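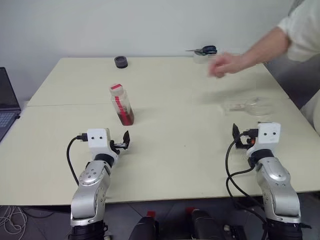
Chapter 16
Buying and Storing Drinks

Before you start: reread the notes on glassware. Key words: headspace, decant, shelf life.

Most small cafes lose money on drinks they never sell. Opened too early, stored too warm, forgotten. Antonina Chornovol ran the bar at Grekgate for 20 years and kept one rule, date every bottle.

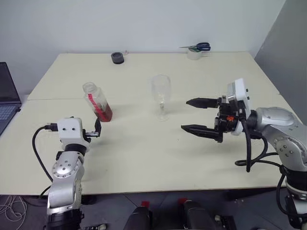

Photo: Hrvoje Omerović / Jomdale

Red liquid low in a clear bottle, more air then drink. Air dulls flavor. So smaller bottles, tight caps, cool shelf. Prices next, then teh stock sheet (Table 16.1).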